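The aim of this build was to make a pair of hand-held grippers do a simple home job - sorting cutlery into a caddy on a kitchen table - and to record the moves so that an arm could copy them later. The project name was Jitaru. Gayan Khan did most of the jaw work and I did the table layout and the notes.

## Setup

We worked at home on the dining table. The checked cloth stayed on, as the grid lines help when lining up frames from the wide camera. The plan was 200 runs over January, with 2 grippers in use for each run.

## Thin and round handles

Chopsticks and spoons were the first items we tried. Thin handles sit between the pads and can turn if the jaws don't meet evenly, so we kept the grip low and the bowl pointing up. 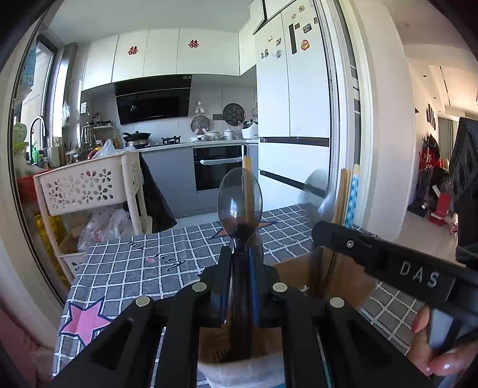
*Figure 1. Clear plastic spoon held upright in the jaws, with the chopsticks in the cardboard box.*

The handle has to be in line with the jaws before they close. Gayan changed the closing speed 9 times before we settled on one.

## Placing in the caddy
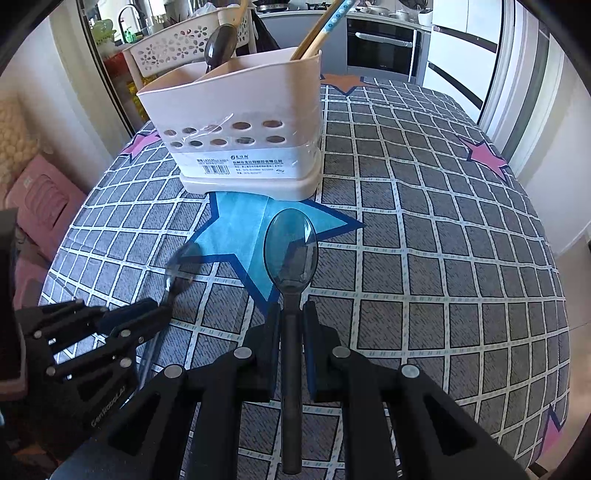
*Figure 2. Dark spoon in the grip, second hand at left, caddy at the back of the table.*

Each divider in a caddy makes a smaller target than the full opening. We approached from above and let go late. Long items were harder to place than short ones, mostly at the far side of the table, where your arm gets in the way.

## Picking up from flat

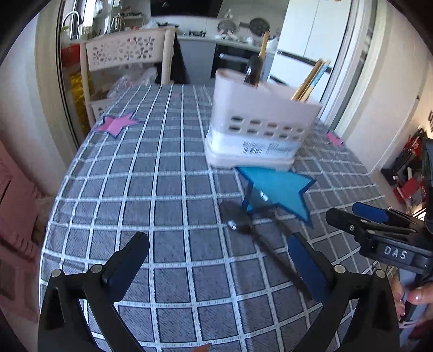

*Figure 3. Jaws open over a long dark rod on the cloth.*

A rod lying at an angle means turning the wrist first. Our early notes didn't record wrist angle, so 2 sets of runs had to be done again.

## Still to do

- Try softer pads
- Write up the wrist angle data
- Move the log from paper to the Skusier sheet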